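Gralbridge Pair — evaluation notes and data card

Maintained by Haruna Kobori. Second reader: Soledad Oyelaran. Last edited Wed 20 May.

Status: under review, not recommended for purchase yet

What this is

Notes and episode logs from our trial of the Gralbridge Pair, a tabletop two-arm kit sold by Trestevia for 1299 dollars. The product page calls it "ready for kitchen tasks out of the box." We bought one kit at list price. Trestevia did not see these notes before they went up, and nobody there has been asked to sign off on them.

If you came for the logs, skip to Contents. If you are deciding whether to spend the money, read Claims first.

What you get for the price

Two arms with parallel grippers, power supplies, cables and a printed quick start sheet. You do not get a table, an enclosure, a camera mount or anything to pick up. The product page shows all of these and says so in small type near the bottom. Budget for them.

Assembly took the two of us most of a day. The sheet skips the step where you set the elbow joint limits, and if you miss it the first homing run will push the arm into its own base. Set the limits before you plug in the second arm.

Claims

"Matched arms." Ours were not matched. Sent the same joint targets, the right arm settled lower than the left. The offset was steady enough to correct in software, and the correction is in offsets.txt. It belongs to our unit, so don't copy it and expect it to work on yours.

"Handles everyday dishware." Depends on the dish. Plates lying flat on the table are close to hopeless with the stock fingers, which are too thick to get under a rim. Raise the plate on a stand and the job becomes reasonable. I would like the product page to mention this.

"Two-handed coordination included." What is included is a script that plays back two recordings at once. Neither arm knows where the other one is. Keep a hand near the power switch.

"Tidy cabling." No. The cables are long and stiff and they drift into the work area. Clip them early and leave slack at the elbow.

Contents

100 teleoperated episodes of the plate-and-tub task, plus 60 more with the tub moved, 160 in all. Each has joint positions, gripper state and video from one fixed view. Recorded in April by both of us, so expect two different driving styles. Soledad is slower and her grasps are cleaner.

Failed episodes are kept and marked fail in the index. Please don't drop them and then report a success rate.

Known problems

The clocks on the two arms drift apart over a long session. Episodes are trimmed to line up at the start only.

Glossy plates throw reflections. We did not try to fix the lighting.

There is one table layout in one enclosure. Anything trained on this alone will probably learn our table.

Open questions

Trestevia says a firmware update fixes the settling offset. We have asked for release notes and received a link to the product page. Soledad wants to rerun the first 100 episodes after the update — I want to see the notes first.

License

Logs and notes are free to reuse with credit. The Gralbridge software has its own terms and is not included.

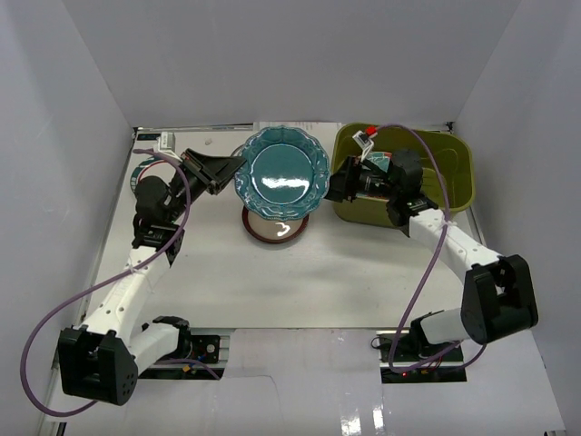 Plate-and-tub task: left gripper at the plate rim, right gripper in the tub.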